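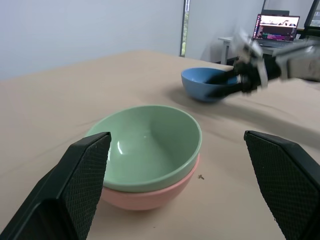 *The green bowl sits inside the pink one, and the blue one stands farther back.*

## Stacking bowls without trouble

I live in a small flat in Saltley and my kitchen has one cupboard for all the dishes. For a long time I put the bowls in it as they came from the sink, and every morning I had to take out four things to reach one. Now I have a small routine, and I write it down for who has the same cupboard.

**Clear the table first.** I bring all the bowls to the table and stand them upright, with a hand's width between them. Then I can take each one by the rim and I don't push its neighbor. In the cupboard there is no space for this, so it is better to do the sorting outside.

**Look inside.** One grain of dry rice between two bowls is enough to scratch the glossy side. I pass a dry cloth inside each bowl and also under the foot, which many people forget.
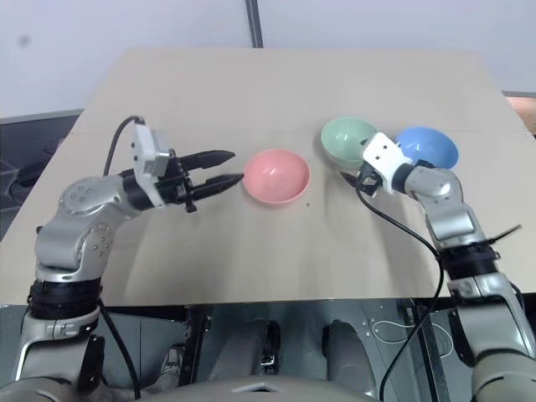
**Choose the bottom bowl.** If your bowls have different sizes, the widest goes down. If they are the same size, as in many colored sets, take the one you use the least. In my home this is the pink, I don't know why. The bowl for the breakfast goes on top.

**Lower it straight.** Hold the bowl by two opposite sides of the rim and let it down slowly in the middle of the other. When it goes in tilted, it can lock, and then you will pull and maybe break something. A stack that leans must be opened and made again. Please don't press it.

**If two bowls are already locked:** put cold water in the inner one and stand the outer one in warm water (not boiling). Wait a few minutes and turn gently. With plastic bowls, a drop of dish soap along the rim also helps.
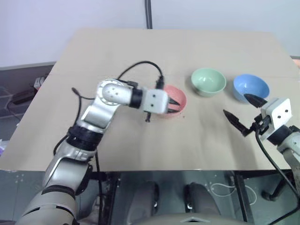

**Don't make the tower too high.** Mine stops at four bowls. I tried once with more, and the top one came down when I closed the door of the cupboard. For heavy bowls I would stop before. Mine weigh 300 grams each, so four of them are already more than a kilo to lift over the head, and I keep them on the low shelf.

**Protect the good ones.** Between bowls with a delicate glaze I put a circle of paper towel or thin felt. The felt from the Driltby shop costs little and I cut it with kitchen scissors, using a saucer for the shape. For everyday bowls I don't do this.

**Wipe the table at the end.** Always some crumbs remain. I use a cloth which is only a little damp, and I go from the far side toward me, with the other hand under the edge to catch them. If your table has a soft covering, don't scrub on the creases. Smooth them first with the flat hand, then wipe.

The plates have the same problem, but for them I use a wire rack, and I will write of it on another page.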